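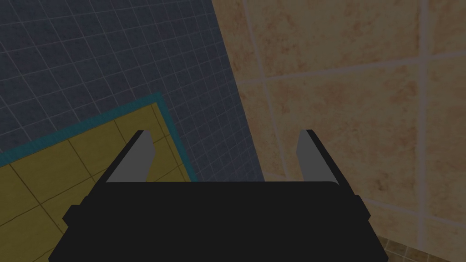
3.2 Agreement between indexers

The second part of the study looked at how closely indexers agreed when they assigned subject terms to the same record. Thirty records were drawn from the Ekstead collection, which holds trade leaflets, student reports, and loose illustrations from technical periodicals. Each record was indexed by 5 people working alone. All of them had used the Metadex term list before, but none had worked on this collection.

Indexers were told to assign between 2 and 6 terms per record and to stop when they felt the main subject was covered. They could see the title, the date, and the first page of the item. They could not see the terms already held in the catalog. Sawsan Majali ran the sessions in March and answered questions about the software, but not about the choice of terms.

We treated two terms as a match only when they were the same entry in the list. A broader term and a narrower term from the same branch were counted as different. This is stricter than the method used by Nimri and Hakim, who gave half credit for such pairs, and our scores should not be compared directly with theirs.

Agreement was highest for leaflets, where the title usually named the product. It was lower for student reports, mainly because indexers differed on whether the method or the topic of the report came first. Illustrations with no caption had the lowest agreement of all. Some indexers gave these a term for the object shown, others a term for the type of image, and a few gave both.

Figure 1. Computer-rendered view of a gripper with two fingers.

Interviews after the sessions suggest that the term list itself caused part of the disagreement. Two indexers said they had looked for "drawing" and settled on "diagram" when they did not find it. Another used "diagram" only for items with labels. The scope notes in Metadex do not settle this point, and the local guide written by Elias Yammine covers only printed maps and plans.

We did not correct the terms before scoring. Spelling errors were not an issue, as terms were picked from a menu. One record was indexed twice by the same person after a software restart, and we kept the first version.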